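Week 3: Shadow, Edge and Plain Surfaces
Saturday, November 2, 2024
By Yiran Cai

Welcome back! Today we draw light, and I mean really draw it, with a soft pencil and no outlines at all. Last week's cubes were lovely, but most of us still put a hard black line around every side. Put that line away for 19 minutes and see what's left.
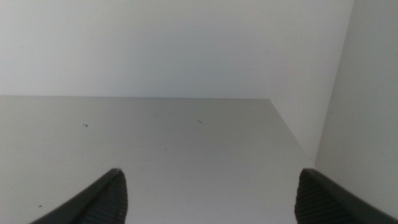 Value is how light or dark a patch is, and it does nearly all the work of making a shape look solid. Squint until the details go soft, then find your lightest patch and your darkest one and set those down first. Corners are wonderful practice - two pale walls meeting over a light gray surface, say, where you get the whole space from small shifts of tone. Keep the pencil on its side and build slowly.

White things come next, and they're my favorite (Italo Zuccaro groans every time, but his eggshells were gorgeous). White paper on a white table is almost never white. Look for the warm grays and the cool ones, and save the bare paper for one bright rim.

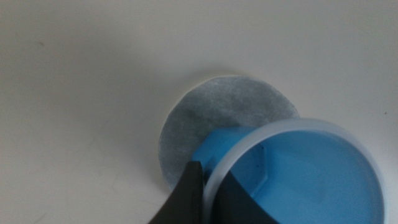

Fig. 2. Round paper disc on an off-white tabletop.

For next time: 3 small studies of one pale object, each lit from a different side. Read page 83 in the Bromeck reader, the part on cast shadows, and bring a kneaded eraser.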